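The Packing Unit

The spring project at the Hrytsenko evening program has a one-line specification: put snacks in a box. Students in the manipulation course receive it in March, after six weeks of kinematics and before they are allowed near an arm. They have the rest of the term to produce demonstrations from which a control policy can be trained, and most of them expect to be finished early.

"They read the sheet and ask what the second half of the term is for," says Encarnación Rivas, who wrote the course and teaches it with one assistant. "I tell them to start recording."

Recording is done by hand. A student holds a gripper in each fist, works the fingers, and performs the task at a normal household table with normal household things on it. No arm is involved at this stage. What gets stored is the view from the grippers, their position over time, and how far the fingers are open. The arm comes later, on a bench at the school, and has to make sense of what the hands did.

Rivas is strict about the setting. Teams may not clear the table. They may not use a plain backdrop, and they may not replace the groceries with foam blocks. An earlier version of the course used blocks in three sizes, and the policies trained on them could handle blocks in three sizes.
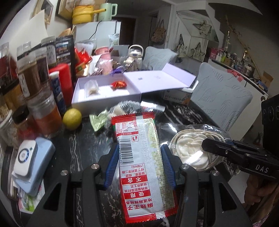 A flat packet held upright between the ribbed finger pads, with dough wrappers and the open box still on the table.

Flat packets make up most of the object list, and they are the hardest part of it. A sealed snack packet has two stiff crimped ends and a middle that changes shape when squeezed. Grip it across the middle and the contents shift. Grip it at a crimp and it swings. Film packaging also reflects the ceiling light, so the same packet can look like two different objects a few frames apart.

Obadia Rotich, a second-year student who came to the program from a job repairing vending machines, spent his first two sessions on nothing but approach angle. His notes, which the course now hands out, recommend coming down with the fingers parallel to the flat faces of the packet, closing until the film just dimples, and lifting before closing any further. He found that students who squeezed first and lifted second produced recordings that looked fine and trained badly. The policy learned to squeeze and then waited.

A team's target is 2,000 recorded attempts, split into 1,000 with the right hand leading and 1,000 with the left. Rotich's team handed in 1,729. The shortfall was on the left side, and the team lost marks for it.

Bad takes are kept. A dropped packet followed by a recovery is labeled and stays in the set. A dropped packet followed by the student picking it up with bare fingers is cut at the moment of the drop. This rule takes up a full page of the handbook and still causes arguments, mainly over what counts as a recovery when the packet lands on the rim of the box.

Storage and labeling run on Trido, a small program written by a former student and maintained by whoever is annoyed with it that year. It lines up the two grippers' recordings by a clap at the start of each take. Students forget the clap. Trido then guesses, and its guesses are good to within a quarter of a second — too loose for a handover between grippers, acceptable for a simple lift.

The second unit of the project adds the placement. The lid of the box has to be treated as an obstacle, and the packet may arrive at any tilt. Students are told to vary the pose on purpose: by the crimp, by the side seam, by a corner, face up, face down. Foil is scheduled last. It creases on the first grip and keeps the crease, so a packet used for an hour is no longer the packet the session started with. Teams log a packet change in the same column as a lighting change.

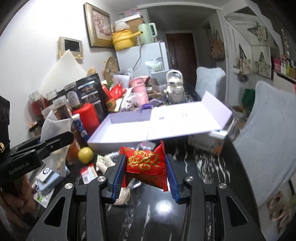
What gets graded

The arm counts for less than students assume. A third of the mark is for the recordings, a third for the labeling, and the rest is divided between a written report and the bench trial. In the trial, the trained policy gets ten packets and one box. Last year's best team placed seven. Rotich's placed six, and his report spends four pages on the other four, two of which he puts down to the same worn finger pad.

The bench itself is due for replacement. The current arm, a secondhand Ralent, has play in the wrist joint that students correct for in software, each team in its own way. Rivas has asked for a new one and has also asked to keep the old one, for the unit on calibration.

Next term's object list is already posted. It adds a lemon and removes the paper cups.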